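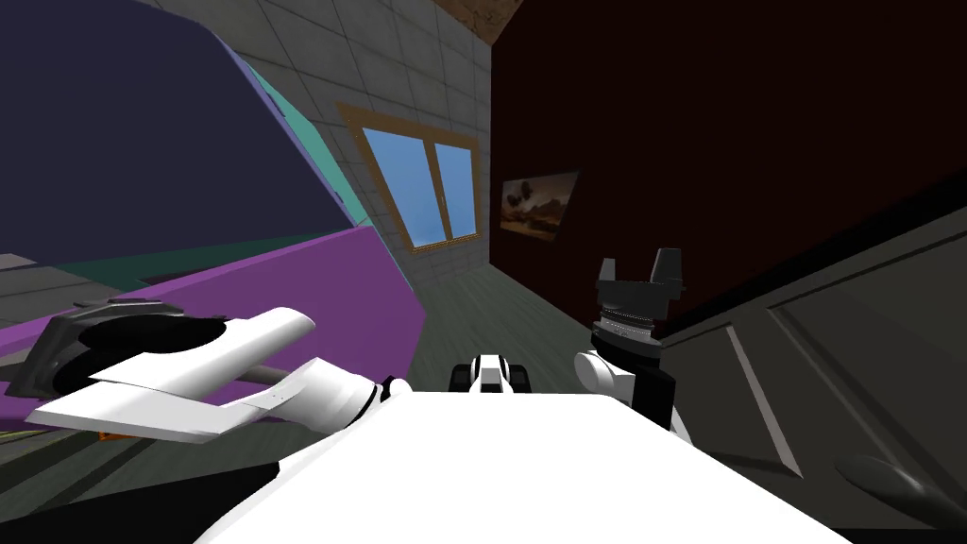
Call for participants: does a standing desk do anything for your back?

Posted 12/03/2018 by Trinity Strickland

We want 32 people who work sitting down and who doubt, or at least wonder, whether a standing desk is worth the money. If you already own one and love it, thanks, but you are not who we need this time.

I have read a lot of claims on this subject. Standing burns fat, standing fixes your posture, standing makes you sharper in the afternoon. Most of the claims I could trace went back to somebody selling desks. The rest came from small trials where people were asked how they felt a week after being handed an expensive new thing for free. Of course they felt good.

Zusen is a small office research group. We do not sell furniture and we don't take money from people who do. Nii Yakubu and I ran a first round in October with 19 people, and the results were a mess. Some backs got better, some feet got worse, and several people quietly went back to sitting and forgot to tell us. I would not bet lunch on any of it. So we are doing it again with more people and stricter notes.

What you would do

You work at your own job as usual for 26 working days. Half the group gets a desk riser to put on top of the desk they have. The other half gets nothing for the whole study and fills in the same log. You don't get to pick your half. I know that is annoying.

Each evening you fill in a short log: when you stood, when you sat, what hurts. If you forgot, write that you forgot. Please do not make up a number to be nice to us, we had enough of that last time.

You also come in for 2 visits at our office in the Pliltanen building, one before and one after. Nii measures how far you can bend and asks some dull questions. Wear something you can move in.

Who can apply

Adults who sit for most of the working day and whose boss is fine with a riser on the desk. Get that in writing if your workplace is fussy. No back surgery in the past year, and not pregnant, on our insurer's orders. You need to read and write English well enough to keep the log.

What you get

A gift card at the last visit, and travel costs if you keep your tickets. If you were in the riser group you hand the riser back. We will send you the results even if they show nothing, and I half expect they will. You will not get medical advice. If your back is bad, see a doctor.

To apply, write to Nii Yakubu at the Zusen front desk and say what your job is, how long you have had it, and whether anything hurts now. Leave out the life story. We reply to everyone, slowly.

Comments

deskbound_mel: So the no-riser group does the homework and gets the same gift card? Fair I guess.

Trinity Strickland: Same card, yes. Same homework too.

R. in accounts: I stood for a month and all I got was sore heels. Can I still apply?

Nii Yakubu: If you are back to sitting now, yes. Put the heels in your letter.

paulg: you can't do this one blind, people know if they are standing

Trinity Strickland: Correct, and it bothers me as well.

Get new calls by email. Sign up for the Zusen newsletter. You can unsubscribe at any time.

Related
Tak chair cushions: what we could and couldn't show
Night shift workers wanted for Ritar sleep diary
Why we dropped the step counter study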